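Galerie : apprendre à une pince à vivre parmi les meubles

Au labo Clistov, on enseigne par l'exemple, avec les mérites et les limites de la méthode. Une personne prend les commandes à distance, fait le geste, recommence, soupire, et le robot est censé en tirer une leçon. Boglárka Katona a enregistré 106 démonstrations en mars, dont 6 gardées « pour le moral », selon son expression. Le moral de qui, elle ne l'a pas précisé.

Avant de confier du vrai mobilier à qui que ce soit, tout le monde passe par le simulateur. On y casse beaucoup moins de choses, et le service des achats nous salue de nouveau dans le couloir. Crisóforo Xolalpa tient à ce que chaque débutant y fasse 56 essais. Siv Haugen en a fait 100, par fierté, et nous en parle encore à la cantine.

Côté pince, la vue en simulation : les deux doigts ouverts, des poutres en bois, un mur à carreaux hexagonaux et un sol d'un bleu que notre vrai carrelage n'atteindra jamais. On apprend vite à s'orienter là-dedans, ou bien on demande à Linnea Lundgren, qui répond en levant les yeux au ciel.

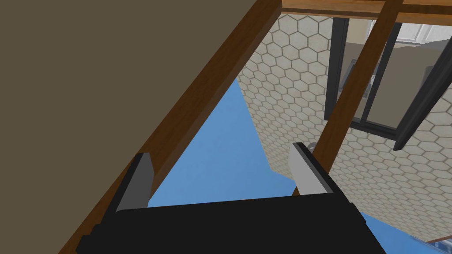 Faut-il savoir programmer pour montrer une tâche au robot ?

Pas du tout : il suffit de piloter le bras à distance et de faire le geste proprement, plusieurs fois de suite. Le code, c'est l'équipe qui s'en charge ensuite, à partir des enregistrements.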